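Plurko Sync and Track
Software for recording, aligning and replaying two-handed manipulation work

Product page | Downloads | Release notes | Support

Overview

Plurko is the recording and alignment package from Homau. It takes one fixed overhead or side view, any number of wrist or hand views and the glove data, and writes them to a single session with a common clock. Sessions open in the Plurko viewer or export to the formats used by common training code. The package runs on Linux and needs no GPU for recording. Pose solving is faster with one.

Most users come to Plurko for cloth. Folding, turning and flattening fabric gives a tracker very little to hold on to, so hand pose in Plurko comes from the marker cubes and the glove joints, and the fabric is left to the learning side.

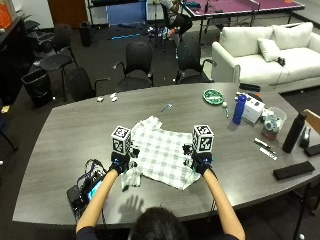
Each cube is solved as one rigid body. A single visible face is enough for a pose, but two faces give a steadier angle, and the solver reports which case applied on every sample. When a cube is lost, Track fills the gap from hand view motion up to a limit set in the session file. Past that limit the samples are flagged and left blank. They are never smoothed over silently.

Lens model

Hand views are expected to be fisheye. Plurko ships with the Rirnden lens model, which fits the full circle out to the rim and masks the black border on its own. Glare masking is a separate step and is off by default. Turn it on for polished tables and bright ceiling lights, where reflections would otherwise be picked up as fixed points and pull the motion estimate sideways.

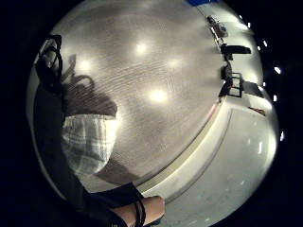

Ceiling light glare on a glossy gray surface, hand view, no mask applied.

The mask threshold can be set per stream. Values are stored with the session and can be changed later without recording again.

Clock and network

Sync reads hardware time where the device offers it and falls back to arrival time where it does not. The two are marked differently in the log. Wired Ethernet is the supported setup. Wi-Fi streams will record, but their offsets are not covered by the alignment check.

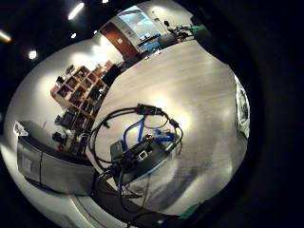 Black electronic box with blue Ethernet cables and a silver-rimmed network port.

The alignment check runs at session start and again at close. If the offset has moved more than 3 ms between the two, the session is saved with a drift warning and a linear correction is offered in the viewer.

Blur and exposure

Fast hand motion near pale fabric produces samples that are both smeared and clipped. Track scores each one for sharpness and clipping and passes both scores through to export. Dropping samples is left to the user. Version notes list the changes to the scoring since the Boychuk release.
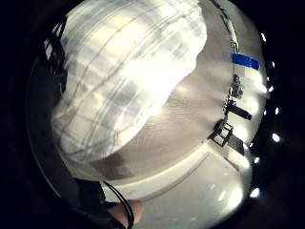 Rirnden wrote in to say that the scores were more use to them as training weights than as a cutoff, and asked for a way to export them as a separate column. That option is in the current build, under Export, Per-sample fields.

Specifications

Maximum session length: 468 minutes
Session index: 2,000 entries per file, then a new file is started
Default gap limit: 124 ms
Supported hosts: 64-bit Linux
License: per seat, with offline activation

Ordering

Plurko is sold by Homau directly. Seats bought before June carry over to the current version at no charge. Send the license file with any upgrade request.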